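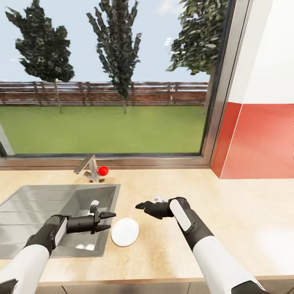

Notebook 7, p. 114

Mon 6 December, by Pauline Hebden
Filed under: Workshop Notes / Finishes / Oil & Wax
Last updated: Mon, 4:40 pm

Okay, countertop finish tests, round three. I'm writing this while the last boards are still tacky because I know what I'm like, and if I leave it until tomorrow I'll have forgotten which side got the second coat.

Where we left off: Dean wanted an answer on whether we can stop using the two-part hardwax on the maple and beech tops and go over to plain tung oil, which is cheaper and doesn't give Howard a headache. Round two said maybe. Round two was also done in the warm week, on scraps from three different boards, with me wiping and Howard wiping and the two of us not wiping the same way at all. So I threw out most of it (the boards are still on the top rack if anybody wants to look, marked with blue tape).

Round three is all from one plank of beech. Dalal ran it through the planer and cut it into blanks, and I sanded every one of them myself. I went up through the grits to 240 and stopped. I did take one blank on to 600 just to see, and it looked like a bowling ball and took almost no oil. Pretty! Useless for a kitchen. I've kept it as a paperweight.

Finishes on test:

A - pure tung oil, thinned half and half with citrus solvent for the first coat, straight after that
B - pure tung oil, never thinned
C - the Verhoeven hardwax, two coats, our usual way
D - boiled linseed with beeswax melted in, Beryl's recipe
E - bare wood, nothing on it

Beryl's recipe needs a note. She gave it to me over the phone and said "a good lump" of wax. I asked how big a lump and she said like a bar of hotel soap. I went with 450 ml of oil and a lump that looked right to me, and it set up like shoe polish. Had to warm the whole can in a pan of water to get it loose again. Next time less wax. I forgot to weigh it, so "less" is all I can say, sorry.

Coats went on with cotton rag, ten minutes to soak, then wiped off until the rag dragged. Rags are out on the fence, flat, one layer. PLEASE don't ball them up and drop them in the bin. I found one in there on Friday and I'm not asking whose.

Spill tests. Same lineup as before: black coffee, red wine, lemon juice, mustard, olive oil, and a wet steel can left standing. Each one sits an hour, gets wiped with a damp cloth, then I look at it right away and again the next morning.

A did better than I'd hoped. Coffee and wine both came up clean. Mustard left a yellow ring that had faded by morning but you can still find it if you tip the board to the window. The steel can left a gray mark, which I expected, but fainter than on B.

B is a mess. It stayed sticky in the corners where I didn't get the excess off, and the wine went straight in. I think the unthinned oil just sits on top and skins over. Howard says it only needed longer to cure and he could be right, he's used the stuff for years and I've used it for one fall. I'm leaving B on the windowsill until January and then I'll run the whole lot again on the back face.

C was fine. C is always fine. Nothing on it but a very slight dull patch from the lemon. Annoying, if you're the one hoping to stop buying it.

D smells wonderful and marks if you look at it. Even the plain water under the can left a white bloom, though that buffed out with a bit more of the polish and some elbow grease. I'd put it on a breadboard or a stool and be happy. Not next to a sink, no way.

E is firewood now.

So what do I tell Dean? My feeling today is that thinned tung is good enough for islands and baking areas, anywhere that's mostly dry, and we keep the hardwax for the run on either side of a sink and behind the faucet. That cuts the hardwax order a lot without anybody having to come back and resand a black ring out of somebody's kitchen. I'd want to see the four-week cure before I put it in a quote, though.

Cure time is the real headache. The hardwax lets us deliver in the same week. Tung wants ages in a cold shop, and we don't have the rack space for tops lying around doing nothing. Dalal suggested using the old spray room with the little heater on low and a fan. Worth a go. I said I'd clear the Kisero boxes out of there, which I've been saying since summer.

Things I did wrong, so they're written down:

Sanded A and B on a fresh disk and C on the tail end of an old one. Probably doesn't matter. Might, though.

Put the lemon juice too close to the end grain on D and it crept. The end grain result on D shouldn't be counted.

Wrote the letters on the boards in pencil and then oiled over them, so A and D are both a bit of a guess from the photos on my phone. I'm sure about D because of the smell. I'm sure enough about A.

Other bits from today. The Trutine scale is reading high again, I put a full can on it twice and got two different numbers, so don't mix any hardener by weight until it's been looked at. Radar (the vacuum, for anyone new) has lost suction on the long hose and I think there's a plug of planer chips at the elbow. I poked at it with a dowel and gave up. Howard has the long brush at home.

We're also nearly out of the 240 disks. I've got one and a half packs in my drawer and I'm not telling anyone which drawer.

Still to do on this:

- photograph all boards tomorrow in daylight, before anyone moves them
- hot pan test on A and C (Beryl is lending me the cast iron one)
- ask the supplier if the price holds when we go to the bigger drum
- try a third coat on A, just the one blank, and see if the mustard ring still shows up
- find out what Dean told the customer with the beech island, as she's been asking for "something natural" and I'd like to know what she thinks that means before I oil it

Beryl just called back about the wax. She meant the small hotel soap.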